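6/24/21

I finally did something about the plastic bag situation. We had 98 of them stuffed under the sink at the Dikwood apartment (yes, I counted, I wanted to know how bad it was), and every time I opened the door a few slid out onto my feet. So this is how I get them small enough to live in one drawer!

**What you need**

- a table with some clear space on it
- your bags, empty and dry
- an old shoebox, or whatever box fits your drawer

**What to do**

1. Shake each bag out over the trash. Receipts hide in the corners, and so do onion skins.
2. Put the ones with holes in a separate pile. I lost 14 that way.
3. Gather the bag in one hand and squeeze from the closed end up toward the opening, so the air has somewhere to go. Thin bags puff right back up if you squeeze from the top, and then you get a fat lump at the bottom that you have to chase around.
4. Give the whole thing a twist, fold it over once, and tuck the loose end in.
5. Stand them up in the box in rows. Mine holds almost 50 if I'm strict about it, fewer when I'm tired.

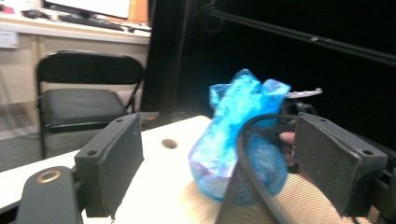
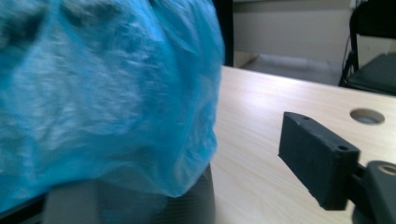

Crinkly blue bags are the springy kind, so go slowly on step 3 and don't let go before the twist.

Magdy Mahrous wrote in to say that he skips the twist completely. He lays each bag flat, folds it lengthwise into a strip and then goes over and over into a little triangle, and he says it takes him 12 seconds a bag once he gets going. He also keeps the big ones apart from the small ones, so he never has to dig.

I tried the triangles with the stiffer bags from Jakik and they do hold better. For the thin ones I still twist. Handles go inside before you start, either way, or they'll catch on everything in the drawer.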